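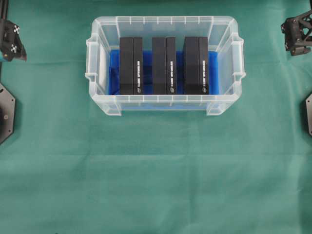 The Sandhu Reading Room completed the rehousing of its small boxed accessions on 2019-09-11. Items formerly held on open shelving were transferred to clear plastic storage boxes with a handle at each end, and the storage boxes were lined before use. Black boxes of matching size stand upright in a single row over the blue lining, with their printed sides facing the same way. The work covered 2,041 items from the Trelari bequest and the Fustance papers. 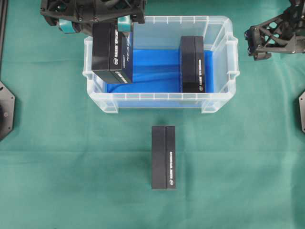
Staff worked on one storage box at a time and entered each item in the register before the next was begun. Spacing was left between neighbors - the former shelves had been packed too tightly, and corners had suffered. A further 812 items remain in the lower store and will be treated in January.

Readers may continue to request material by its existing number. Requests for the Grastanum deposit should be made in writing, as that group is still being relabeled.
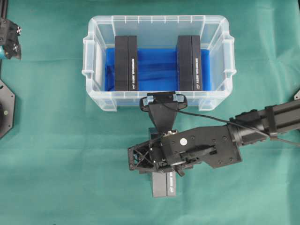 Silvia Brabec wrote to ask whether the wider spacing would mean more shelves in the long run, and whether the older cardboard trays could be offered to local schools. She added that she had found the upright arrangement far easier to consult than the stacks it replaced.

The trays will be available for collection from the front desk until the end of January.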